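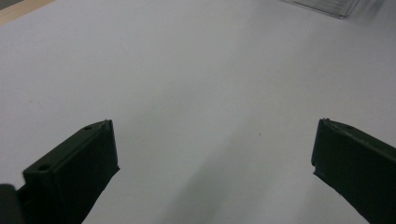 What Is a Counselor, and What Happens When You Visit One?

Everybody has big feelings. Sometimes they come and go as fast as a summer rain, and sometimes they hang about for days and make it hard to sleep, or eat your lunch, or be nice to your brother. A counselor is a grown-up whose whole job is helping people with feelings like those.

At the Skukus Center in Hudelville, a first visit lasts about 30 minutes. You can bring a parent in with you, or they can wait just outside the door – you get to choose, and you can change your mind halfway through if you like. The counselor will probably ask what you enjoy doing and who lives at your house. You might talk, or draw, or play a board game while you talk, and it is perfectly fine to say "I don't know" as many times as you need to.
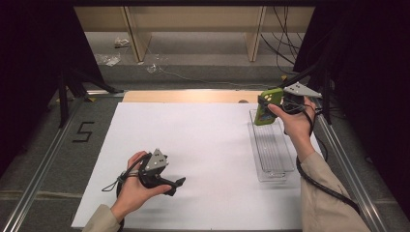

One reader in Jiltomham wrote to ask whether the counselor would tell her teacher everything she said. It's such a good question! Most of what you say stays between the two of you. If a counselor thinks that you or somebody else might get hurt, though, they have to tell another adult who can help, and they will usually let you know first.

Some children go 3 or 4 times and feel ready to stop. Others keep going all through the school year, from September right up to summer, and that's all right too. If you think you'd like to try it, tell a grown-up you trust – at home, at school, or anywhere you feel safe.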